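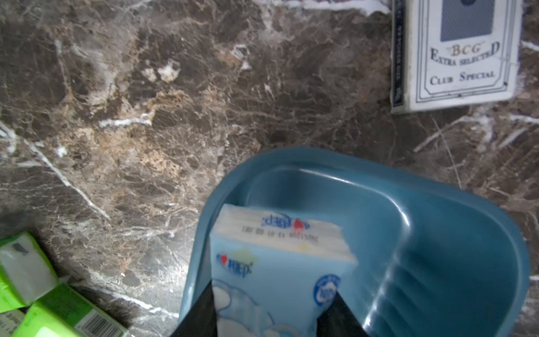
To: zummont-listeners
Date: 2023-08-30
Subject: Re: Re: Live recordings from the Halham show, and the September dates

Replying to the list so everyone gets the same answer. I've trimmed the original message down to the parts I can help with.

> I have the two-disc version of the Halham concert and the download version,
> and they don't match. The download has nine songs on the first half and the
> disc has eight, with the long instrumental missing. Is my disc faulty or
> is this how it was sold? Also the applause at the end of the first half fades
> out on the disc but keeps going on the download.

Your disc is fine. The instrumental was left off the first disc for length and was never put on the second one. The running order printed on the sleeve was made from the earlier plan, so it lists the piece even though you can't play it. Mine is the same, and so is every other copy I have compared it with. The fade was added when the disc was cut. The download comes from the full mix, so the applause runs straight into the stage announcement.

If you want the complete first half in good sound, get the download and pick the lossless files. The compressed ones have a short gap between tracks 4 and 5, right where the drums carry over. It is easy to hear on headphones.

> Does anyone know how many of the vinyl were pressed? A seller is telling me
> 300 and wants a lot of money for it.

The number is 377. It is stamped on the inside of the gatefold as "of 377", with the copy number written in by hand in front of it. The seller may be going by the first announcement, which said 300. If the copy has no handwritten number, ask for photos of the inside before paying. There were some unnumbered promo copies, but those came in a plain white sleeve and not the gatefold.

I would not pay a high price at the moment. Zummont said in their last newsletter that they are looking at a second pressing on standard black vinyl. They gave no date for it, and it could still fall through, but prices usually drop once a thing like that is confirmed.

> Is the September show at the same hall? The ticket page only says "Halham"
> and there are two venues there.

Same hall, the one by the river. The ticket page has been fixed now. Seated capacity is 1,279 with the balcony open. When I looked last night the balcony was not on sale yet, so don't take "limited availability" to mean it is nearly full. Last time they opened the balcony late, once the floor was mostly gone.

Mujić are opening. Their set is listed at 40 minutes and doors are an hour before that. They played the same support slot on the spring dates and started on time at both shows I went to, so plan for that if you want to see them. They had their own merchandise table near the coat check, cash only.

> Last thing, is the Zeteck remix ever coming out properly or is it only the
> clip?

I don't know. The clip is 2 minutes long and has been up since last year. Zeteck played a longer version in a radio set, and a recording of that set was shared here, but the announcer talks over the start. I have not seen a release listed anywhere. If it does come out I would expect it as a B-side, as happened with the previous one.

Two list matters while I'm writing:

Please don't attach audio files to messages. The server drops anything large and the whole message goes with it. Three people wrote to ask why their posts never showed up, and that was the cause each time. Put the file somewhere else and post the link.

If you are changing the subject, please change the subject line too. The thread called "Spare ticket" now has most of the discussion of the new single in it, and the person with the spare ticket still has it. It is one floor seat for the September show, at face value. Reply to that thread if you want it.

List admin, zummont-listeners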